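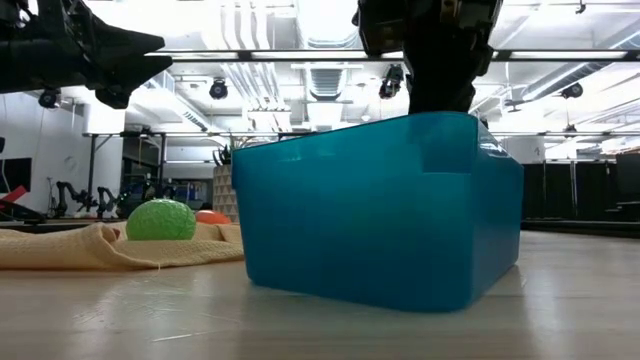
Greteck is looking for people who like putting things away, and also for people who can't stand it, because we need to hear from both! We are a small household goods workshop in the town of Camby, and all through January we'll be inviting visitors in to help us work out how a family tidies up after play. By that we mean the ordinary end-of-afternoon muddle, where a yellowish cloth has ended up in a heap on the table with a green ball sitting in among the folds, and a teal bin stands close by for everything to go into. If you have ever stood in front of a table like that and wondered whether to start with the toys or the cloth, you are very much the sort of person we hope will write to us.

The study is called the Adero Tidying Study, after the line of storage bins and trays we hope to bring out once we've listened to enough people. You don't need any experience. Grandparents, students, child care workers, people who live alone and own four things, people with a playroom they would rather not discuss, all welcome. We do ask that you are 18 or over, and that you can stand or sit comfortably at a table for a while (we have stools, and tea, and a fairly decent cookie tin).

What you would be doing

You'd come to us for 2 visits. At the first one we give you a table with a cloth and some small playthings on it, and you clear it the way you would at home. Take as long as you like. Some people fold first, some people shake everything into the bin and fold afterward, and my own mother would wipe the table before she touched anything else. At the second visit we change the container and talk over what felt easy and what was a nuisance.

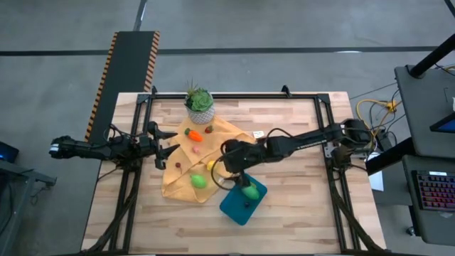 Written by the Study Coordinator, Adero Tidying Study, Greteck

I look after the visits from the first email to the last cup of tea, so I'm the one you'll be hearing from. The playthings we use are mostly pretend food, and I'm fond of them. There's an orange carrot, a little strawberry with its green cap, a lemon, and a radish that is easy to overlook on mustard-colored cloth. We keep a potted succulent on the table too, as so many people have a plant living right where they need the space. You may move it or work around it, whichever you'd do in your own kitchen.

The square teal tray is lower than most toy boxes, and I'd especially love to hear from anyone who has strong feelings about trays. Do you tip things in, or set them down one at a time? Do you sort the fruit from the vegetables? There are no wrong answers, and please don't practice beforehand!

What we offer

You'll receive a gift card after each visit, and your bus fare back if you keep the ticket. We have 52 places. If we fill up we'll keep a waiting list, and people do drop out, so it's worth writing even if you're late.

How to join

Send a short note to the study desk at Greteck, or leave one at the front counter of our Simon Street workshop. Tell us who you live with, what gets left out on your table most often, and whether mornings or evenings suit you. A few lines is plenty, although I do enjoy the long ones.

Posted 19/09/2024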